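1/ Judside has updated its working rules for cloth handling with hand-held grippers. The rules apply to every bench at the Luletti site from January. A summary follows in this thread.

2/ Rule one concerns the grip. A fold of cloth is to be taken between the jaw tips only, and held there before any lift begins. Fabric must be kept clear of the linkage arms and pivots.

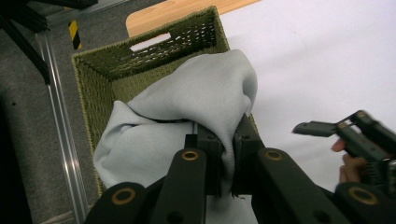 Helju Org
Standards Lead, Judside

3/ Where two grippers share a bench, operators agree aloud on who moves first. Fingers stay behind the tool tip at all times. A colour change in the cloth or the basket is recorded in the session log before work resumes.

4/ Rule two concerns the bench. Only the basket and the cloth in use belong on the work surface. Spare items go to the shelf, and floor rails are to be stepped over, never stood on.

5/ Cloth may be left bunched between tasks. Operators are asked not to smooth or square it by hand, as the Nistex procedure calls for varied starting shapes.
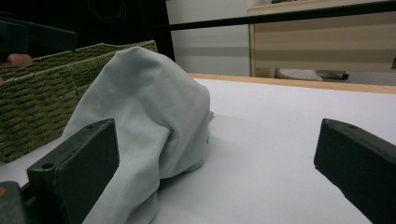
Bunched cloth beside the woven basket, bench surface clear between the gripper fingers.

6/ Sessions are limited to 16 minutes, with two operators per bench at most. Worn finger edges are to be reported to Ulises Retamal, who keeps the tool register -- please quote the tool number and the bench.

7/ The full text is filed as Practice Note 3494 and replaces the Grīnberga checklist. Comments from site supervisors are welcome until 4 p.m. on the last working day of the month.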